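Breakfast helpers wanted at Hurside House

We're looking for two friendly people to join our morning kitchen crew, starting in April. Hurside is a small guesthouse with a big love of breakfast, and the job is pretty much what it sounds like: setting out the dishes, making toast, putting together simple plates, and then clearing up and stacking everything away until lunch. 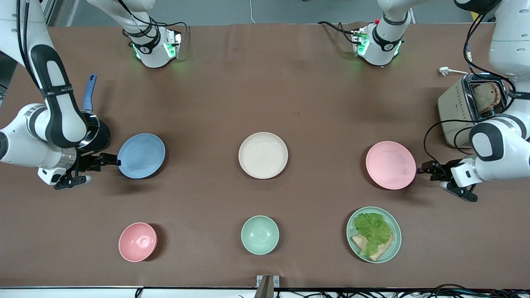
You don't need kitchen experience, and we really mean that! Sayaka Kawaguchi, who runs the mornings, will show you how we like things laid out and where it all lives. What we'd love is someone who is gentle with dishes, cheerful before the first coffee, and happy to wipe a table twice if it needs it. Shifts run from 7 to 11 a.m., and you're very welcome to sit down and eat with us once the guests are fed.

Some of the cooking is yours too, if you'd like it. Toast is the backbone of the whole menu, and we're always glad to hear new ideas for what to put on it.

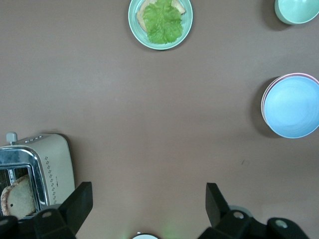 Toast with lettuce on a mint-green plate.

To apply, write a few lines about yourself (no formal resume, please, just tell us who you are and what you like for breakfast) and leave them at the front desk for Delyth Gronow. She'll call you to set up a visit.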